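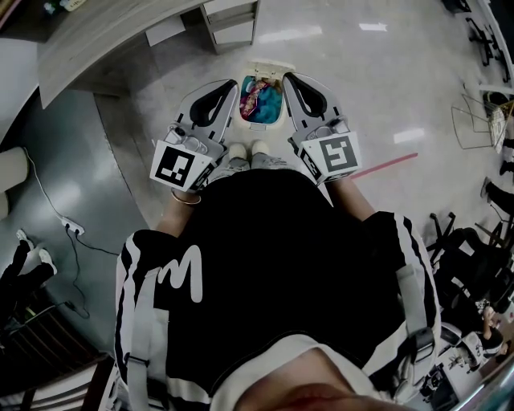 Handheld gripper station, pre-shift check
Vekdale site, training floor
Filled in by: Bianca Gavrilă
Started 7:40 am, finished late, see item 6
Reason for extra check: right-hand jaw snapped shut on Rok Vasić's glove during a run. No injury. Glove is toast. Kit 3 pulled, this sheet covers the kit that replaced it plus the floor.

1. Harness straps and buckles
OK. Both buckles click and hold. Left strap was twisted, fixed it. Whoever puts it on next, please check in the mirror or ask someone.

2. Jaw open/close, by hand, power off
OK left. Right one a bit stiff in the last part of travel. Not enough to fail it. Wiped the pivot, better.

3. Rubber lining on inner fingers
OK both. Kit 3 had a lifted edge here, that's what folded under and held the jaw until it let go all at once. Aba Darko has the pictures and the old liner in a bag. DO NOT re-glue liners on the floor. Swap only, spares are in the Leka drawer.

4. Marker panels
OK. Tight, flat, no scratches over the black. Right panel screw was a quarter turn loose.

5. Sensor modules above panels
OK after restart. First boot the right side gave the 151 code again (jaw position lost). Same code kit 3 threw right before the snap, so I don't love it. Came up clean on second and third boot. Logged it with Trillum support, no answer yet.
Action: if 151 shows up during a run, STOP, put both grippers down, hands off. Do not clear it and keep going. Rok did that because the old card told him to. Old card is now in the trash.

6. Release force, right jaw
FAIL first try, then OK. Limit is 8 on the spring guage, got over that twice. Backed the tension off, retested, under limit all tries. Took nearly 3 quarters of an hour because the gauge was in Borislav's van.
Action: gauge lives at the station. Borislav Petkov to bring it back and leave it.

7. Practice items
OK. Soft stuff only until the Trillum ticket is closed. Small containers with cloth in them are fine. No glass, no metal tins.

8. Floor and cables
NOT OK. Power strip on the floor with its cables running loose. Nobody in a harness is looking at their feet. Needs a cover or moving up under the desk.
Red line: keep chairs and cases on their own side of it. Moved two chairs back, they will wander again.
Action: Vasilis Vukadinović, cable cover, before second shift please.

9. Wrists and hands
Bracelets and watches off before you pick up the grippers. This was on the old list and fell off when it got retyped. Back on now. Applies to everybody incl. visitors and me.

10. Second person present
OK. Spotter has to be close enough to reach the stop button, not across the room on a phone. Spotter initials every run.

11. Shoes
Closed, flat, laces tucked. OK.

Result: released for soft items, short runs only. Kit 3 stays locked up in the Narham cabinet, tag 78, don't borrow parts off it.

Comments
Rok: for the record the jaw felt gritty for a while before it went. I should of said something. Left hand was fine the whole time.
Aba: liner lot checked, two more from same lot pulled from spares. Rest look good.
Borislav: gauge is back. Sorry.
Vasilis: have a cover but its too short, getting a longer one. Taped for now.
Bianca: tape is not a cover. Item 8 stays open.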